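The arm is the smallest surprise in the budget

When Ehsan Orakzai began in July to plan a picking cell for Marwat, a parts reseller, he expected that the robot would take most of the money. He was wrong on this point. His list had 15 lines, and the arm was only one of them.

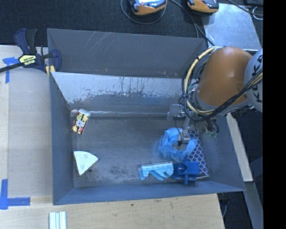
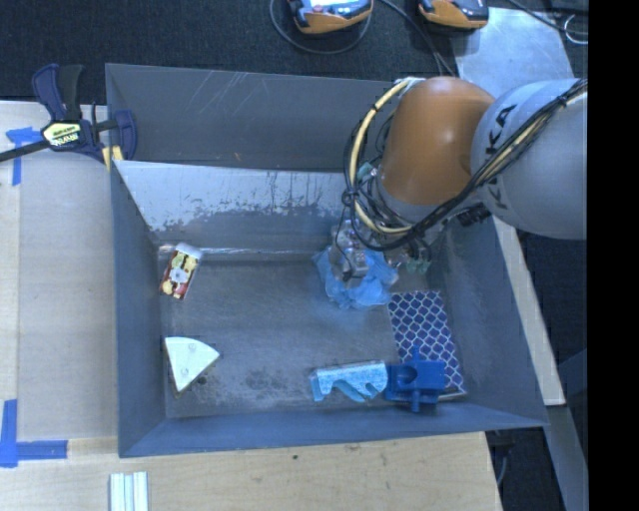

Picking from a metal bin clamped to the table.

The gripper line he changed two times. Soft goods, he says, are where a cheap gripper becomes expensive, and he advises to test with your own mixed items before you sign anything. Vustard and Samitz both sent offers, but only one included the cables and the mounting plate — the other added them later, for 937 dollars.

His second advice is about time. Orakzai put 234 hours of staff work into the plan, and he still considers this number too low.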